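Chapter 7

Counting Steps: What a Wearable Knows and What It Guesses

After reading this chapter you should be able to:

Explain how an accelerometer's output is turned into a step count
Tell a measured quantity from an estimated one on a fitness app's main screen
Describe two common sources of error in wrist-worn trackers
Read a daily activity summary without either worshipping it or throwing it in a drawer

7.1 A number before breakfast

Suppose you wake up, shuffle to the kitchen, make coffee, and look at your wrist. The wristband says 159 steps. Your kitchen is nine paces from your bed. You may have gone back for your slippers, and you did stir the coffee with some force, but the sum still looks generous.

Most people who own a tracker have had this moment, and most of them have accepted the number anyway. It came from a device, after all, and the device has a charger. This chapter is about where numbers like that one come from. We will take a single product line, the Zemora wristband and its phone app, and follow one figure from the sensor to the screen. Other brands do things a little differently, but the general route is the same, and so are most of the potholes.

The Zemora does not know what a step is. It contains an accelerometer, a tiny part that reports how hard it is being pushed along three directions, many times a second. When you walk, your arm swings and your body bobs, and the readings rise and fall in a fairly regular pattern. The software looks for that pattern. Each time it finds a peak of the right height, arriving at the right interval after the last one, it adds one to the total. Everything else on the screen – distance, calories, the little flame that congratulates you – is built on top of this.

So a step, as far as the wristband is concerned, is a wiggle that meets certain standards. Set the standards low and the band will credit you for clapping at a school concert. Set them high and it will ignore an elderly man with a cane, who has worked harder for his trip down the hall than you did for yours. Somebody had to choose where the line goes, and that choice is buried in the firmware where customers seldom look.

7.2 The Vurbridge walk

In April the town of Vurbridge ran a walking challenge for its public employees. Two of the people who signed up worked the same counter in the same office and took the same route to lunch. One wore a Zemora on her wrist. The other carried a Hurach, an older clip-on counter, on his belt. At the end of one lunch break the wristband showed 1,712 steps and the clip showed 1,387. They had walked side by side the whole way, arguing, by the end of it, about whose gadget was broken.

Neither gadget has to be broken for this to happen. The two people were different heights, and the taller one took fewer steps. The wristband also kept counting while its owner dressed a salad and told a story with her hands. The clip sat on a hip, which is a dull place to be and therefore a good one for counting steps. It may have missed the slow shuffle along the lunch line. To know how each device did, we would need a third count made by a person watching feet, and no one at Vurbridge wanted that job.

Keep this pair of figures in mind. We will come back to them in Section 7.4, when we try to convert them into calories and the disagreement gets worse.

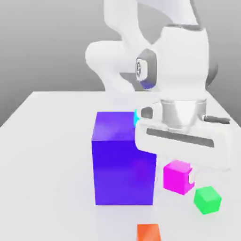 L. Bianchini

7.3 Measured, estimated, and made up

It helps to sort the figures on an activity screen by how far they have traveled from the sensor. Acceleration is measured. Steps are inferred from acceleration by a rule. Distance is steps multiplied by a stride length, and your stride length was probably worked out from your height, which you typed in yourself on the day you opened the box, possibly while standing very straight.

Calories are further out still. The app takes your distance or your heart rate, adds your age, weight and sex, and looks up what a person of that sort tends to burn. The result describes an average person who shares your birthday. It may suit you well. It may also be off by a sandwich.

The screen shows all these figures in the same typeface and at the same size. Few apps print the calorie number in a fainter color to show that it is less sure of itself, although the idea is a sound one and costs nothing.

Key terms

Accelerometer: a sensor that reports changes in motion along one or more directions.
Threshold: the value a signal has to reach before the software treats it as an event.
Stride length: the distance covered by one step, as this book uses the term. Some authors mean a full left-and-right pair, so check before you borrow their tables.
False positive: a step that was counted and never taken.

Before going on to Section 7.4, wear whatever tracker you can borrow for one full day and write down the count each time you sit down to eat. Keep the list. You will need it for the worked problem on stride length.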